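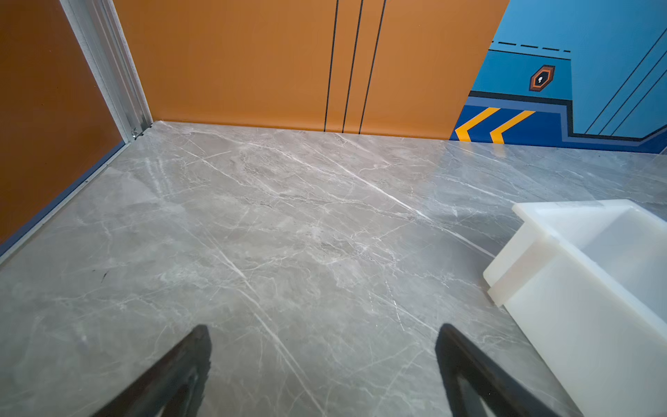 Rind is a method for teaching a gripper to pick things up when the surface under them changes from site to site. It learns from wrist camera video and splits each view into what can be grasped and what is only background. Floors are the hard part. A polished tile with white veins running through it gives a policy plenty of false edges, and a translucent bin standing on that tile gives it very few real ones. The answers below cover what readers of the Rind report ask most.

What data was used?
848 demonstrations, recorded in Godthorpe and Nornton. Of these, 386 were recorded on patterned floors.

Do I need a depth sensor?
No. Rind uses color video only. We tried adding depth early on and dropped it - readings on glossy tile were too noisy to help.

How many sites were held out for testing?
7. None of them appear in the training set.

What was the main result?
On the held-out sites, Rind closed on empty floor less often than our baseline. The gain was largest on patterned stone and close to nothing on plain carpet.

Does it work with clear containers?
Partly. Milky plastic is fine in most light. Fully clear plastic is still a common failure, and 22 such cases are listed in the appendix.

Can I use it with a different gripper?
Yes, if it has two fingers and both tips stay in view when open. Run the Vundby calibration script first.

When is the next release?
November. It will include the training code and the floor labels.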